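Fold It on the Bed

By Adalberto Paiva

We use cookies to improve your visit. By continuing you accept our cookie policy.

I have read many times that clothes must be folded on a table. I do not agree. A table is too small for a knitted sweater, and the sleeves hang down and pull the shape. For me the right place is the bed.
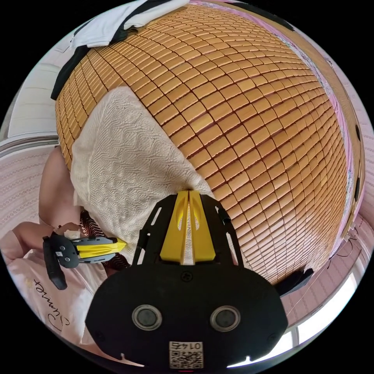 In my family we are used to a bamboo mat in the hot months, and I think it is the best folding surface that exists. It is firm, and its rows of tiles give you straight lines to follow. I paid 40 for mine in Vallora and I would pay it again. 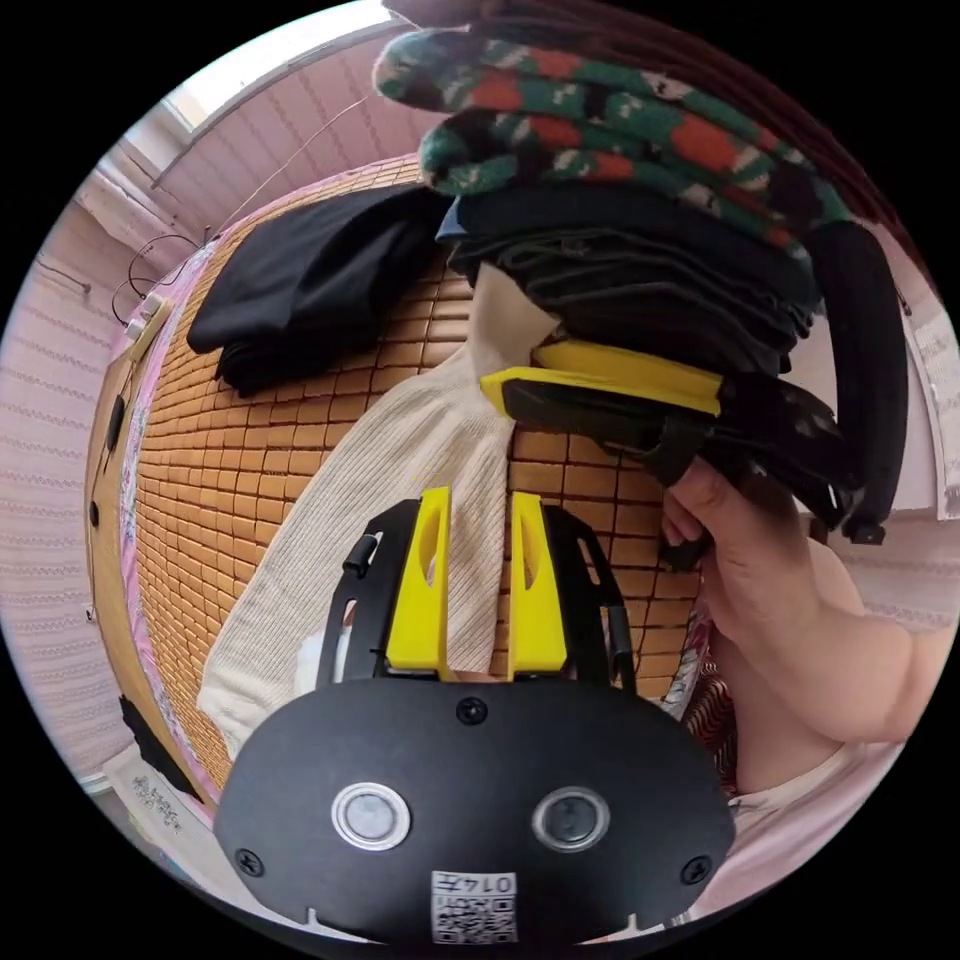

My sister in Arell says that knitwear should only be rolled. I tried this for one winter. The drawer looked nice, but I could never find the sweater I wanted, and I opened every roll until I did.
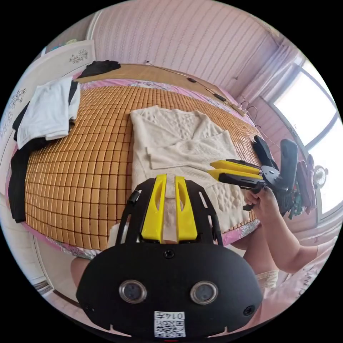 Photo: Adalberto Paiva

So I fold, and I fold slowly. First the sweater lies flat, then one sleeve goes across the body, then the other. T-shirts can wait at the side, they forgive everything. Thick cables do not forgive a hard crease.
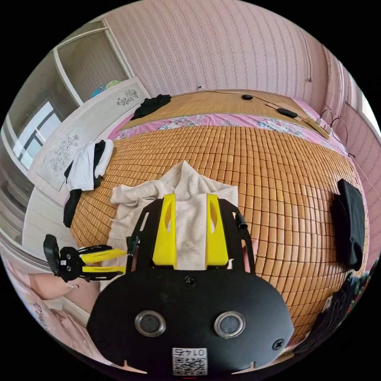
Cream knit on the bamboo mat.

Some people will say that it is too much care for a piece of clothing. Maybe. But I wear my sweaters for many years, and I still prefer the bed.

251 shares | 82 comments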